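Home Tickets Knowledge Base Community Sign in

Ticket 999: Felt toy shedding fibers, bump coming loose
Product: Giston felt germ, mint green
Opened: 5 September 2022
Status: Waiting on customer
3 comments 16 views

Problem as reported

We bought the green germ in August for the waiting area at our Viststead office. It is kept in a white plastic basket on the table with the other small toys. There is green fuzz in the bottom of the basket every evening, and one of the purple bumps moves when you push it sideways. I want to know if this is normal wear or if the toy should be replaced.

Already tried: shaking it out outdoors, a lint roller, moving it to a different basket. The lint roller made it worse. It has not been washed.
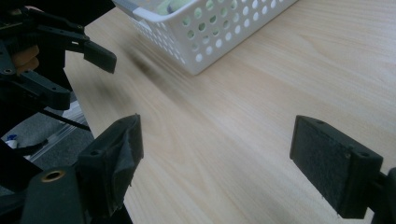

Category: Felt and Plush > Shedding

Reply from support

Some shedding is expected with this line during the first weeks. The surface is left fuzzy on purpose and the longer strands come away with handling. Stop using the lint roller, as it pulls up fibers that were still anchored.

The basket may be part of it. Round holes with a rough inside edge will catch wool each time the toy is taken out. Run a fingertip around a few of the holes. If any feel sharp, line the basket with a cotton cloth or use a solid bin.

For the loose bump, please tell us which one it is and whether you can see a gap at the base.

Reply from customer

It is the bump near the top, the biggest one, next to the pale blue patch. No gap that I can find, it just rocks. I checked the holes and two were rough.
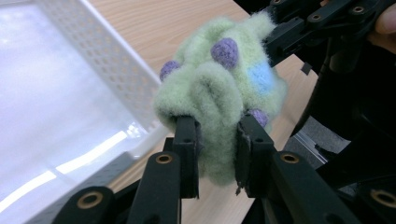

I lined the basket last night with a dish towel and there was less fuzz this morning, but it has only been one day. The long strands are still there. Can I cut them?

Reply from support

Yes, trim them with small scissors held flat to the surface. Do not pull. A bump that rocks without a gap can be tightened with a felting needle, 15 light pokes around the base, on a foam pad. If you would rather not do that, Cervantes handles repairs for us and there is no charge within 100 days of purchase. Keep it away from small children until the bump is firm.

Please update the ticket after a week with the towel in place.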